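Chapter 7

Automation and the Changing Workplace

After studying this chapter, you should be able to:

Explain the difference between a job and a task
Describe how employers record hand work before deciding what to automate
Identify the effects of automation on pay, training and scheduling
Discuss the rights of workers whose movements are recorded

Opening Case: The Folding Tables at Dostosar

Dostosar runs a commercial cleaning and linen service in Breleswood. It employs 259 people on two shifts. Its washing and drying lines were automated long before most of the present staff were hired, and few of them remember the work being done any other way. Hand work remained at the end of the line, where small items are sorted, wiped down, folded and packed for hotels and cafeterias.

In September the company announced that it would introduce robot arms at part of this station. The supplier, Flernar, asked for recordings of people doing ordinary table work before any machine was installed. Thirteen employees agreed to take part. They were paid their usual hourly rate, and the sessions were counted as regular working time under an agreement with the staff council.

The operations manager, Botond Dobos, had expected the recordings to confirm the written job description. That document listed six duties for the station. The supplier's review of the recordings divided the same work into far more separate actions, many of which had never been written down. Workers turned a cloth to find its edge, moved a container aside to clear a space, and changed their grip when a fabric bunched up. New employees had always learned these actions by standing next to someone experienced.

In work of this kind, both hands are usually busy at once, and they seldom do the same thing. One hand may hold a cloth from below while the other presses down on it with the fingers spread. Markers worn on the wrists and forearms allow the position of each arm to be followed throughout the movement. Everyday objects such as tissue packs and plastic boxes may share the table with the cloth, and a system trained on such recordings must learn to tell them apart.

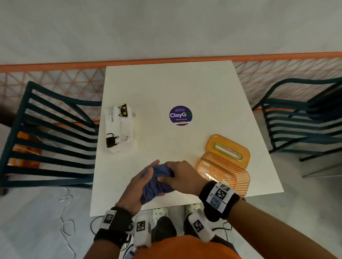 7.1 Jobs and Tasks

A job is a set of duties assigned to one position. A task is a single unit of work within that job. Automation rarely replaces a whole job at once. It takes over certain tasks, and the remaining ones are then regrouped, often under a new title and sometimes at a new rate of pay.

At Dostosar, the first arms were assigned to flat items of standard size. Mixed and irregular items stayed with the staff. Each worker at the station therefore handled a greater share of difficult pieces than before, and the old hourly target of 607 items no longer described the work fairly. The target was withdrawn after the staff council objected. A new measure was still under discussion when this chapter was prepared.

Employees reported mixed effects. Several said that the loss of repetitive folding had eased strain in the hands and shoulders. Others found the pace harder to manage – the simple items had given them short periods of rest within the shift.

7.2 Recording People at Work

A recording of hand work is also a recording of a person. It may show speed, pauses and habits that an employer could use to judge performance. The Dostosar agreement limited the use of the recordings to the design of the station and barred their use in discipline or pay decisions. Participants could withdraw within 30 days and have their sessions deleted.

Not every employer offers such terms. At the Szabó packing plant, which is examined in Section 7.4, recording began before any agreement was in place, and the dispute that followed delayed the project by over a year.

Key Terms

Job
Task
Task analysis
Staff council
Informed consent

Before You Read On

Choose a job you have held or observed closely. Write down the tasks listed in its official description, then the tasks that were left out. Keep both lists for use in Section 7.3.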